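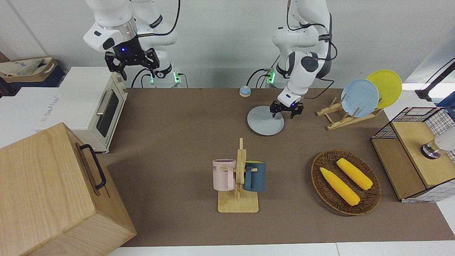 Blue bell, grey plate.

Home Archive Notes Workshop Kitchen Contact
Search this site Type and press enter

Moisture in the pantry, part two

The first part of this covered the cupboard itself: where it sits against the laundry wall, why the back left corner always reads damper than the rest, and what I did with the vent. Several people wrote to say they had stopped reading at the vent. The remaining question was the one I started with, which is whether the container you keep dry goods in makes enough difference to bother with, or whether the paper bag with a peg on it is good enough for a household that gets through its flour.

Method first. I put 100 g of plain flour into each of six containers and left them on the middle shelf for the whole of March. The house is in Skoltton, on the low side near the creek, and March is the worst month for it: warm days, no wind, the washing comes in off the line limp. The containers were:

- the original paper bag, folded twice and pegged
- a zip bag, pressed flat
- a takeaway tub with its lid on
- a glass jar with a plain screw lid, no gasket
- a Skimby clip jar with the rubber ring
- an open bowl, as the control

Each was weighed at the start and then weekly on the Lambrechts bench scale I use for resin, which reads to a hundredth of a gram. Temperature and humidity came from a Wiltano logger sitting between the jars, taking a reading every fifteen minutes. It gave me 3037 readings, a bit more than a month's worth because I forgot to stop it. I have left the extra ones out of the averages.

A word on what the weighing measures. Flour out of the bag already holds water. It takes up more or gives it off until it is in balance with the air next to it, and the balance point depends mostly on relative humidity and a little on temperature. So a gain in weight is water taken on, provided nothing else gets in or falls out. I tared every container empty, filled it, and never opened it again except for the paper bag, which I opened and refolded once a week to mimic a person making scones. In hindsight I should have opened all of them or none. Pendo Kirui pointed this out before I began and I went ahead anyway because I had already written the labels.

The open bowl gained the most, as expected. Nearly all of the gain came in the first week, and after that the weight followed the humidity up and down with a lag of a day or so. If you plot the two together the flour curve looks like the humidity curve with the corners sanded off. Small bumps from cooking disappear completely. The wet spell in the middle of the month shows clearly.

The paper bag surprised me by how little it did. It slowed the uptake and that was all. By the third weighing it was within half a gram of the bowl, and by the end I could not separate the two given the flour I lose out of the fold every time I pick the thing up. Paper is a delay. If you use a bag of flour in a fortnight the delay is worth having, and if you use it in three months you may as well keep it in a bowl.

The zip bag was better than I had been told to expect. It gained a little, steadily, in something close to a straight line, which suggests slow passage through the film or the zip. I could not tell which. The way to find out would be to heat-seal a second bag and compare, and I don't own a sealer.

The takeaway tub is not worth writing up. The lid had a bow in it. It behaved like the paper bag for a week, then somebody moved it to get at the sultanas, the lid reseated, and it behaved like the zip bag. I have kept the numbers but would not draw anything from them.

The screw-lid jar and the Skimby jar finished level, and the difference between them was smaller than the wobble I get by weighing the same jar twice. I had been ready to recommend the gasket. On this evidence a plain metal lid done up properly is as good over a month. Over a year it may be different, and rubber rings do go hard, so I would want to repeat it with an old ring before saying more.

Weight is a separate problem. A full clip jar is a heavy thing to have above head height, and the glass ones are also the ones that get put up high because they look nice there.

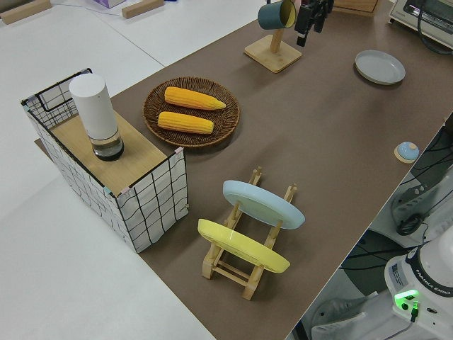 Shelf position changed the readings more than I expected. I moved the logger to the floor of the cupboard for the last few days and the humidity there ran higher than on the middle shelf at every hour of the night, narrowing after breakfast once the kitchen warmed up. Anything on the floor also sits against a cool slab, and cool air beside a slab carries the same water at a higher relative humidity. The remedy is to get things off the slab. A storage box with a stiff top does it well enough, like the black and white grid one with the wooden panel closing it: the top makes a flat shelf, and the tall white container standing on it is well clear of whatever the box is sitting on. I would put potatoes or onions inside a box like that and the grain on top. Fabric sides will not keep moisture out, so nothing that needs to stay dry should go in the box itself.

Desiccant came next. I had a 300 g tub of silica gel left over from the camera cupboard and put it, open, on the same shelf. For an open cupboard this is close to useless. The door doesn't seal, the air changes over many times a day, and the gel is trying to dry the kitchen. It took up its load in the first days and then sat there. The logger showed a dip on the first afternoon that I would not defend in front of anyone.

Inside a sealed jar it is another matter. A small sachet in with the rolled oats pulled the weight of the oats down below where they started. They tasted the same. Imani Lukumay, who bakes far more than I do, objects to this on the grounds that over-dry flour changes how much water a dough wants, and she is right that it does. Her bread recipe is written for flour as it comes off her shelf. If you dry the flour you have to add the water back, and if you do it by feel you will not notice, but if you weigh everything, as I do, the dough comes out stiff. I now use sachets for salt, stock powder and dried mushrooms and leave them out of anything I bake with.

Salt deserves its own line. It does nothing at all for most of the year and then in one muggy week it turns into a brick, because there is a threshold in relative humidity above which it starts pulling water out of the air and dissolving at the surface. Under the threshold it dries again and the grains weld together. Rice in the shaker is meant to help. I tried it and could not measure any benefit, though the rice does break up the lumps when you shake it, and that may be all it was ever doing.

Things I got wrong, for anyone repeating this:

The labels. I wrote the tare weight on masking tape and stuck it on after taring, so every container was out by the weight of the tape. It was the same length of tape each time, near enough, and it cancels when you look at changes, but I spent an evening hunting for it.

The scale was cold for the first weighing. It lives in the shed. Bring it in the night before and let it settle.

The flour was all from one bag, which is good for comparing containers and bad for saying anything about flour in general. Wholemeal would likely behave differently and I would like to see it done.

I only had the one logger. Sitting it between the jars tells you about the air outside the jars. A second one inside the screw-lid jar would have answered the question directly and made most of the weighing unnecessary.

So, for a house like this one, my own practice has changed in small ways. Flour goes from the shop bag straight into a screw-lid jar — any jar, washed and properly dried, including the ones pasta sauce came in. Rice stays in its plastic packet inside a tub because it hardly matters. Biscuits get the Skimby jars, since those get opened many times a day and a clip is quicker for everyone to close than a thread, and a lid left loose undoes all of this. The vent stays open from October to April. I have stopped buying the large bag of anything.

One reader asked after part one whether the fridge is a better place for flour. It is dry in there as far as absolute water content goes, but a cold jar brought out into a March kitchen will sweat on the outside, and on the inside too if you open it before it warms up. The freezer is fine for killing weevils. Leave the jar shut on the bench overnight before using it.

Weevils will be part three. I have a tub of them going in the shed on purpose.

Older posts Newer posts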